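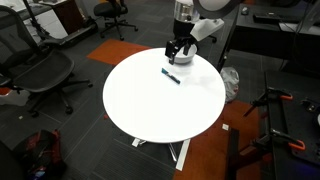

Round table with white top and pedestal base, on carpet tile.

Section 6. Placing and leveling the Hevlow round table

Read this section after the top has been fixed to the pedestal. Two people are needed for any step that involves lifting.

1. Choose a flat area of floor. Carpet tile is suitable if the tiles are stuck down and no corners are raised.

2. Lift the table by the base and set it down in position. Do not drag it. Dragging puts a side load on the legs and can pull up the edge of a tile.

CAUTION: Do not lift by the rim of the top.

3. Press down on the rim above each leg in turn. If the table rocks, find the foot that is not touching the floor and turn it counterclockwise until it does.

4. Press the rim again. Small adjustments are best – a quarter turn is usually enough.

5. Place the chairs. Swivel chairs need room to roll back without hitting a desk or cabinet. Lower any armrests that would strike the rim.

Note: New carpet settles under the feet. Repeat steps 3 and 4 after the first week of use.

Care of the top

Wipe with a soft damp cloth and dry at once. For marker or pen, use Novum surface cleaner (order no. 2301) and rinse with plain water. Scouring pads and abrasive powders will dull the gloss, and the damage cannot be polished out.

CAUTION: Use felt pads under anything heavy or rough-bottomed that stays on the top. Lift objects to move them.

Replacement feet are sold singly under order no. 1168. Give the color of the base when ordering.

Section revised 15th October, D. Zeman.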